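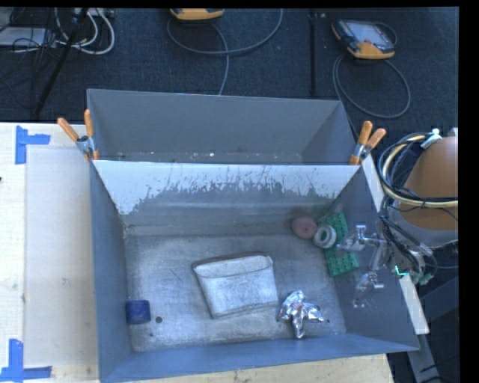

10/04/2025

Gaetano Villa asked me at lunch when he could expect one of these to do his kitchen. He has two teenagers and a sink, so I understand the urgency. I told him to keep the teenagers.

Spent the morning on sorting again. Clearing a bin of odds and ends is a chore my aunt used to give to whichever child was underfoot, and she never once had to calibrate us. You were told "put the junk where it goes" and you knew, at six years old, that the crumpled foil was trash, the tape went back in the drawer and the building bricks belonged to your brother. I have now spent the better part of a year trying to get that sentence into a machine.

The foil is my enemy. Every piece is a different shape, and every piece turns into a new shape once you squeeze it. It shines, the metal floor of the bin shines, and the software has opinions about where one stops and the other starts. Lino Marchetti thinks we should swap in something dull for a week to raise morale. I said a household is full of shiny things and he said yes, but we aren't a household, we are four people and a coffee maker that leaks. He got his way for the afternoon. I'm putting the foil back tomorrow when he's at the dentist.

The flat stuff is nearly as bad. Anything lying flush with the bottom, or leaning on a wall with another thing leaning on it, you and I would just tip up with a fingernail. Soft fingers don't have fingernails. I wrote "fingernails??" on the whiteboard back in June and it is still there, now with a box around it and the word PATENT in Lino's handwriting.

Read the Plundik brochure over my sandwich. Their machine "brings order to the modern home." There is a page of it facing a white sofa with one cushion on the floor. One! I would like to see the modern home in question. Mine had a wet towel, a bag of onions and most of a bicycle in the hall this morning, and I live alone. Barbieri are more honest, they only claim to move boxes of the same size from one place to another place, and by all accounts they do it all night and never complain. So if your house consists of identical boxes, good news.

I did the sum for Gaetano, who likes a number. We have 1,756 picks logged on the Pundance job. The last 400 went better than the ones before them, and I was pleased about that until he asked how long a person would take to do the same 400. I said it depended on the person. He said, "Me, with the radio on." We moved on to the topic of his car.

To be fair to the thing, it is patient. It will go back to the same awkward corner 22 times with no sighing, and I can't claim that for myself or for anyone I've shared a kitchen with. For shop-floor work I'd say we're close on the boring bits, where the parts are known and somebody has the sense to lay them out right. The home is another matter. Homes are mostly corners.

Trekden want a visit next month. They'll ask about laundry. They always ask about laundry.

To do: order more spring clamps, answer the dentist (mine, not Lino's), find out who took the good tape. Got home at eight and looked at the sink for a while. Left it.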